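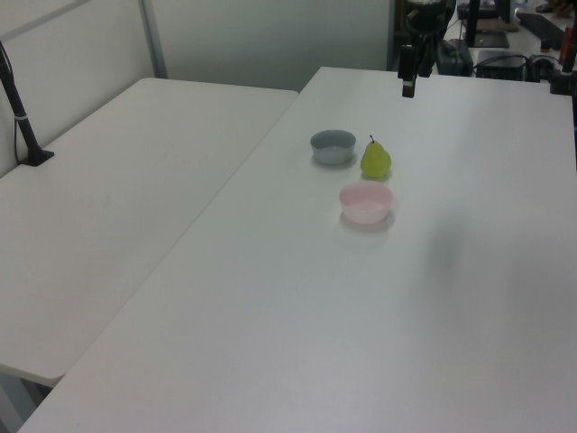
2 August 2020

The morning was given to correspondence and to the tableware inventory, which has stood unfinished since February. The Vestamden order is now entered in full: 52 pieces, of which 11 are to be returned to Samico for uneven glaze. The replacement invoice has not been received.

The larger white table was chosen for the afternoon's work on the table settings. Its surface is plain and throws very little color back onto the pieces, a fault that spoiled the earlier attempt on the oak one.
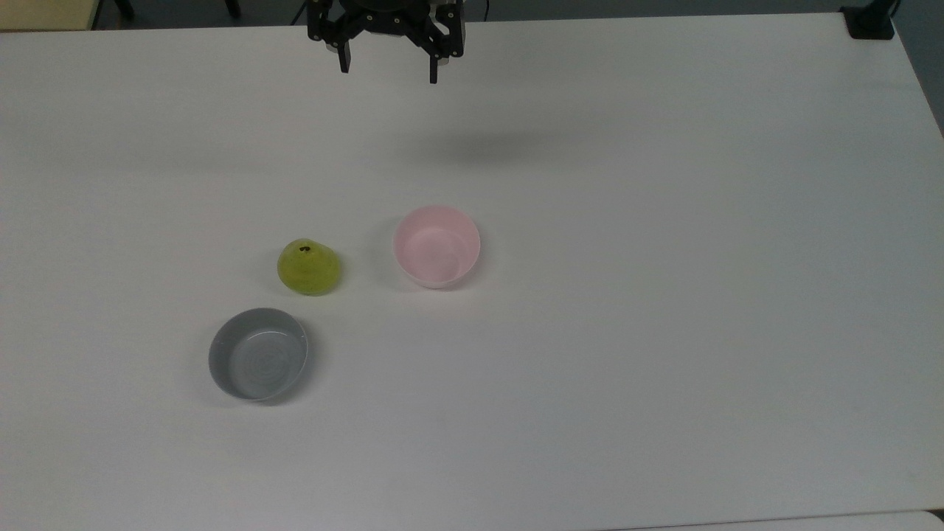 The question of color occupied the remainder of the day. Pink had been proposed for the whole of the autumn service, and I had recorded my reservations. With the green pear on the table beside the pink bowl and the gray, I am prepared to withdraw them in part. The pink is agreeable next to green. The gray is the safer choice for daily use and will be recommended for the dining room.

Ó Dubhghaill has requested a firm figure by return. I have written that 70 bowls will be required, in both colors, and that 2 of each should be held back as spares. The proportion of pink to gray remains to be settled. Letter sealed and placed with the outgoing mail.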